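Apprentissage par démonstration : pince à main ou téléopération pour du rangement de table ?

Forum > Robotique > Manipulation et apprentissage

pinceoreille
Posté le 30 janvier 2026

Salut à tous ! Je me suis lancé cet hiver dans un projet de rangement de table : le bras doit attraper des petits objets et les mettre de côté, sans ordre imposé. 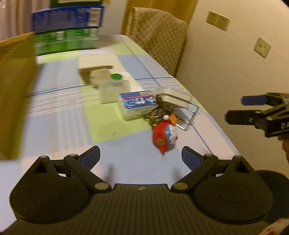 Pour l'instant j'ai 102 démos faites entièrement à la pince à main, deux pinces, une dans chaque main, et je trouve ça super agréable. On se met debout devant la table, on attrape, on pose, on recommence, et au bout d'un moment on ne pense même plus à l'outil. Le souci c'est que la politique apprise marche pas mal sur les emballages mais rate presque toujours la petite figurine Doraemon quand elle est couchée. Le bras descend, hésite, referme à côté. Je me demande si je dois continuer comme ça ou passer en téléopération avec le bras leader que j'ai acheté en juillet (un Skimodlow, toujours dans son carton, honte à moi). Vous feriez quoi ?

grosmoteur
Téléop sans hésiter. Avec la pince à main tu fais des gestes que ton bras ne sait pas faire, c'est tout le problème. Ton poignet tourne comme il veut, le robot non. J'ai perdu un mois là-dessus avant de comprendre que la moitié de mes trajectoires passaient par des poses inatteignables.

lulu_servo
Pas d'accord du tout avec grosmoteur ! Les trajectoires inatteignables, ça se filtre, il suffit de passer la cinématique inverse sur chaque démo avant l'entraînement et de jeter ce qui coince. Par contre en téléop tu vas faire 12 démos dans l'après-midi et tu en auras marre. Moi j'en fais 90 à la pince dans le même temps, et je change la disposition de la table entre chaque.

grosmoteur
90 démos bâclées, oui :)

lulu_servo
Elles ne sont pas bâclées, merci. Elles sont variées, et c'est ça qui compte pour du rangement. Va voir les tables des gens, il y a des fils, des boîtes, des sachets, jamais deux fois pareil.

pinceoreille
Justement, parlons des fils ! J'ai des cordons fins qui traînent juste derrière la figurine, je les ai laissés exprès pour que ça ressemble à une vraie table. Vous pensez que ça peut perturber le modèle à ce point ?

vieux_rivet
Bonjour. Les cordons peut-être, mais je regarderais d'abord la nappe. Des carreaux bleu pâle, vert, blanc, c'est très joli, seulement ta figurine est à cheval sur deux couleurs. Et son visage est bleu et blanc. Avec une caméra au poignet qui bouge et un peu de flou, je ne serais pas étonné que les contours se perdent. Refais une série sur une nappe unie, juste pour comparer, sans toucher au reste.

pinceoreille
Ah zut, la nappe, je n'y avais pas du tout pensé. Elle est sur la table depuis toujours, je ne la vois plus ! Je tente ce soir.

lulu_servo
Bonne idée pour le diagnostic, mais remets les carreaux ensuite, sinon tu auras un robot qui ne range que sur fond uni. Autre question : tu approches la figurine toujours dans le même sens ? Couchée comme ça, avec le corps rouge qui finit en pointe, si tu serres trop près de la pointe ça peut glisser. Je prendrais plutôt le milieu du corps, et je ferais exprès quelques démos où tu arrives mal et où tu te recales avant de fermer. Ça m'a débloqué sur des bouchons.

grosmoteur
Là-dessus je suis d'accord avec lulu, notez la date. Les démos de rattrapage changent tout. Et ralentis sur les derniers centimètres, la plupart des gens vont beaucoup trop vite à la main.

tournevis1928
Je débarque avec une question bête : la deuxième pince, elle sert à quoi si le robot n'a qu'un bras ?

pinceoreille
Pas bête ! J'ai deux bras, mais un seul est monté pour le moment, l'autre attend une alim de chez Maillard. J'enregistre les deux mains dès maintenant pour ne pas tout refaire, et à l'entraînement je ne garde que les séquences où l'autre main reste à l'écart.

vieux_rivet
Attention quand même : si l'autre pince entre dans le champ pendant les démos et qu'elle n'est jamais là à l'exécution, tu crées un écart entre les deux. Masque-la, ou mets-toi à une main en attendant ton alim.

pinceoreille
OK, donc nappe unie d'abord, puis une série à une main avec des rattrapages et des approches plus lentes. Le Skimodlow reste dans son carton encore un peu, désolé grosmoteur.

grosmoteur
Tu y viendras. Si tu veux le revendre en attendant, je suis preneur.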